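Graue Behälter, helle Böden
Bildergalerie der Lehrsammlung Trudlow, Bereich Sortieren und Verpacken

Die Lehrsammlung Trudlow hat im vergangenen Winter ihren Bereich Sortieren und Verpacken neu geordnet. Die Galerie gilt den Behältern, die dort täglich gefüllt und geleert werden, sowie den Arbeitsflächen, zwischen denen sie stehen. Sie richtet sich an Besuchergruppen, Lehrkräfte und die Partnerhäuser in Bullimden. Die Texte verfasste Tarek Salameh, der den Bereich seit der Zusammenlegung der beiden Standorte betreut.

Zur Herkunft des Bestandes

Die Behälter stammen überwiegend aus dem früheren Packraum in Bullimden. Im Inventar sind 36 Stück verzeichnet, davon vier ohne Nummer. Letztere wurden beim Umzug zunächst getrennt gelagert und erst im September in die laufende Liste aufgenommen. Ein Teil der alten Karteikarten nennt als Vorbesitzer die Firma Zoubi, die in Bullimden bis zur Aufgabe des Betriebs Kleinteile und Schachteln für den Versand zusammenstellte. Ob alle Stücke aus dieser Quelle kommen, konnte nicht geklärt werden. Lieferscheine sind nur für zwei Jahrgänge erhalten.

Die Arbeitsflächen

Im Bereich wird auf Holz gearbeitet. Die Flächen wurden nach dem Umzug neu ausgerichtet, so dass die Behälter dazwischen Platz finden und von oben zugänglich bleiben. Auf eine Beschichtung wurde verzichtet. Kerben und Druckstellen sind im Zustandsprotokoll vermerkt, ausgebessert wird nur, was die Nutzung behindert.

An den Flächen werden nach jeder Einheit sämtliche Gegenstände zurückgelegt. Die Reihenfolge ist dabei freigestellt, doch sollen flache und längliche Stücke zuletzt eingelegt werden – sie rutschen sonst an den Wänden entlang nach unten und sind unter den übrigen schwer zu finden.

Das Sortiergut

Zum Bestand gehören um die 300 Gegenstände, zumeist Schachteln, Hüllen und kleinere Gebrauchsartikel. Sie sind in fünf Gruppen eingeteilt. Innerhalb der Gruppen wird nach Größe geordnet; Farbe und Beschriftung spielen für die Ablage keine Rolle, erleichtern aber das Wiederfinden. Beschädigte Stücke werden ausgesondert und, sofern möglich, durch gleichartige ersetzt. Das Verzeichnis trägt den Namen Elis und liegt im Lesezimmer in gedruckter Form aus.

Bei der Durchsicht fiel auf, dass mehrere Gegenstände in zwei Gruppen zugleich geführt wurden. Die Doppeleinträge sind inzwischen bereinigt. Wer mit einem älteren Ausdruck von Elis arbeitet, wird gebeten, diesen gegen die gültige Fassung zu tauschen.

Die Behälter

Die grau gestrichenen Wände laufen nach unten schräg zusammen. Der Inhalt sammelt sich dadurch in der Mitte des Bodens, wo auch die stärkste Abnutzung liegt. Der Anstrich wurde über die Jahre mehrfach erneuert, am Boden jedoch nicht mehr nachgeführt. 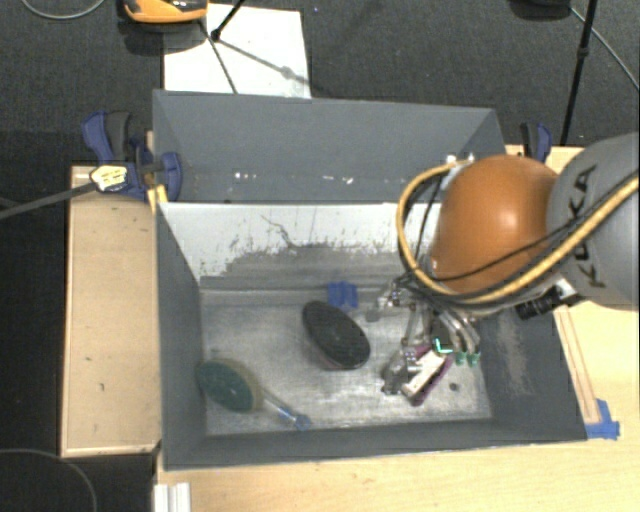 Für die Pflege gilt eine einfache Regel: Die Böden werden trocken ausgewischt, die Wände nur bei Bedarf feucht. Scheuernde Mittel sind nicht zugelassen. Blanke Stellen gelten als Teil des Gebrauchszustandes und werden belassen. Wo der Anstrich in unregelmäßiger Kante endet, ist darauf zu achten, dass sich keine losen Reste unter das Sortiergut mischen.

Über eine vollständige Neulackierung wurde im Haus länger beraten. Dagegen sprach, dass sich an den Spuren ablesen lässt, wie ein Behälter genutzt wurde. Die Partnerhäuser in Bullimden haben sich bei ihren eigenen Stücken anders entschieden und verfügen nun über einen einheitlich gestrichenen Satz. Beide Fassungen können auf Anfrage nebeneinander besichtigt werden.

Besuch und Nutzung

Der Bereich ist für angemeldete Gruppen am Vormittag ab 9.30 Uhr geöffnet. Taschen und Mäntel sind in der Garderobe im Erdgeschoss abzulegen. Das Entnehmen von Gegenständen aus den Behältern ist nur nach Absprache mit der Aufsicht gestattet.

Abzüge aus der Galerie stellt die Lehrsammlung für Unterricht und Forschung unentgeltlich zur Verfügung. Bei Veröffentlichung wird um die Angabe „Lehrsammlung Trudlow, Bereich Sortieren und Verpacken“ sowie um ein Belegexemplar gebeten. Hinweise zur Herkunft der nicht nummerierten Behälter nimmt Tarek Salameh gern schriftlich entgegen.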